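I bought the Pinier finger service kit in December, after a long stretch of putting it off, and I've now lived with it through two full rebuilds of the gripper on our towel cell. I promised Marit Björklund I'd write up what I thought before she ordered one for her shop, and it got long enough that I figured other people might as well have it too.

First, a little about the cell, so you know where I'm coming from. We have one arm on a pedestal, one two-finger gripper, a small camera at the wrist, and a job that sounds simple until you try it: pick up a microfiber towel, give it a shake, lay it down, fold it. Cloth is a pain! It sheds lint into everything, and it'll slide right out of a worn fingertip while the controller cheerfully reports a good grasp. By the time I ordered the kit, our gripper had 2,812 cycles on it since its last cleaning, and it was dropping towels often enough that Joar Backlund had started standing next to it with his arms folded.

## What you get

The Pinier kit comes in a flat gray case, a bit bigger than a lunchbox. Inside there's:

- a pair of replacement fingertips
- pivot screws and thin washers for the linkages
- a small torque driver with three bits
- a stiff nylon brush and a tube of dry lubricant
- an alignment gauge (a little steel wedge, my favorite thing in the box)
- a printed booklet

The case closes with a good firm click and everything has its own slot, which I appreciate more than I probably should. I've lost enough tiny washers on the shop floor to be sentimental about a slot.

## Doing the work

The first rebuild took me most of an afternoon, and a fair share of that was reading. The booklet tells you to park the arm, lock out power, and bleed off any stored motion before you touch the linkages, and please do all of that. Then you back out the pivot screws one side at a time. I'd suggest finishing one side completely before you open the other, so you always have a good one to look at. The booklet has you take both apart together, and I think that's a mistake for anybody doing it for the first time.

Lint was packed in behind the fingers like felt. The brush handled most of it and a pair of tweezers got the rest (tweezers are not included, and they should be). The torque driver is lovely, with a soft release you can feel in your palm. I'd been tightening those screws by hand with an old Serrano driver for years, and I now suspect I'd been overdoing it the whole time.

The gauge is where the kit earns its price. You slide the wedge between the closed fingertips from each side, and if it goes in further on the left than on the right, you loosen, nudge, and try again. Mine needed four tries. With the Plavatus kit I used before this, you squinted at a strip of paper and hoped.

After that comes the shake test, my own addition. I pick up a towel near one corner, let the fingers close on a good bunch of it, and run the flick motion at full speed with the wrist camera recording. Then I go through it slowly and look at the spot where the cloth meets the tips. 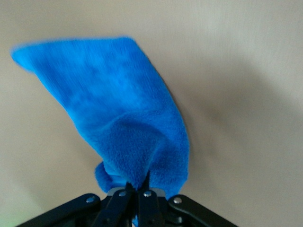

I like to do 14 flicks in a row before I'll sign off on a rebuild, and I do them with the plush towels, which give us far more grief than the flat ones. If the bunch creeps between one flick and the next, the tips need another pass with the gauge. On my second rebuild I skipped this, got impatient, and had to take the left side apart again the following morning. Serves me right.

## What I'd change

The lubricant tube is too wide at the nozzle, and you'll get it on the fingertips if you aren't careful, so put a drop on a toothpick instead. The spare screws are all in one bag even though there are two lengths. And the booklet's drawings are tiny! Leif Strömberg enlarged ours on the copier and taped them up by the bench, and I'd be lost without them.

We've run 1,431 cycles since the second rebuild, and Joar has gone back to his own desk. Marit, go ahead and order it, and get a second set of tips while you're at it.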